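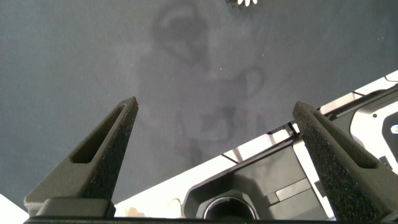

1/ Notes on the small gear layout and the dark mat under it
31/08/2023
Parts: one white ring plate with three upright pins, three small metal spur gears, one Rullel mat. The gears go on the pins, one each. Most of this thread is about the mat.

2/ The mat is cut from a roll 975 mm wide. Rullel sells it as a cutting surface but I have never cut on it. I wanted dark, matte and thick enough that a dropped gear stays where it lands. On the bare bench they roll until they meet something.

3/ Dark matte has one known cost. It records everything. Skin oil, eraser crumbs, the residue under old tape. Low-contrast blotches build up in the places your hands rest, and under side light they start to look like shapes. Róisín Cronin sees an eye and a brow in one of them. I see a smudge.

4/ What I use: Clemano surface cleaner, diluted, on a lint-free cloth. Straight strokes, one direction, then a second dry cloth. Circular wiping leaves arcs. Do not use isopropyl on this material, it dulls the finish in patches and the patches do not come back out. Ask me about the previous mat.

5/ Scuffs are a separate matter. They come from metal being dragged, mostly gears slid instead of lifted. No cleaner does anything for them. My rule is to pick the gear up, even for a short move. I follow it most of the time.

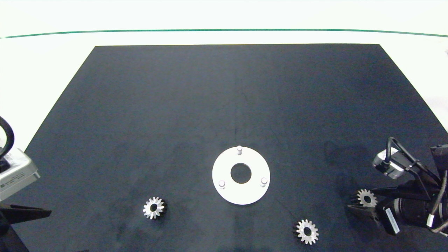 Ring plate with its three pins, gears off the pins. Scuffs mostly in the lower half of the mat.

6/ On the plate. It is a flat ring with an open center, pins spaced roughly evenly around the hole. It came with the Jolow kit. The original kit also had a printed instruction card, which I lost in December and have not missed.

7/ White plate on dark mat is the useful part of the arrangement. You can find the pins from any seat at the bench. The gears are less obliging: a silver rim reads well, a dark bore on a dark mat does not. When you line a gear up with a pin you are looking at the white tip through the hole, so look from directly overhead or the parallax will put you off to one side.

8/ Gear orientation. These are Horgan gears and I keep mine hub down. If one seats high, lift it and flip it before you blame the pin. Tarun Nautiyal spent 23 minutes filing a pin that was fine.

9/ (He would like it noted that the pin still works.)

10/ Meshing order, for those who asked. I do not force a gear down. Start it on the pin, let it sit on top of its neighbor's teeth if it wants to, then turn it a fraction until it drops. If it needs more than fingertip pressure the teeth are clashing. Back off and turn again.

11/ Storage. Gears go in a compartment tin, one per compartment, no oil. Oil transfers to the mat and you are back at post 3. The plate goes in flat, pins up. Pins down works as well but it marks the lid.
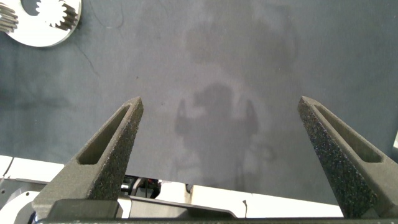 Slate-gray stretch with the usual faint patches, pale panel and a stray curl of wire on the near side.

12/ Cables. Keep them off the working area. A thin wire with a hooked end will catch a gear tooth sooner or later and take the gear with it. Anything loose near the edge gets a clip. There is still one black wire I have not dealt with.

13/ Color, before somebody asks. The same kind of dark surface can photograph black from one height and blue-gray from another. Exposure does that – do not match paint or buy a second mat from a photo. Order a swatch. Rullel sends up to 2 per address.

14/ Lighting. A single lamp at a low angle is good for finding crumbs and bad for everything else. I clean under the low lamp and work under the overhead. Pin shadows are softer that way and easier to ignore.

15/ Maintenance interval is whatever you can stand. I wipe down after every 9 sessions, sooner if tape has been on it. The mat gets turned end for end when the scuffs start to bother me, so the wear at least spreads out.

16/ Open item: a tray liner in the same material for the gears while they wait. Offcut is on the shelf. Róisín thinks felt would be better. Felt sheds, and the fibers end up in the teeth.

17/ Will add the liner dimensions under this post when it is cut.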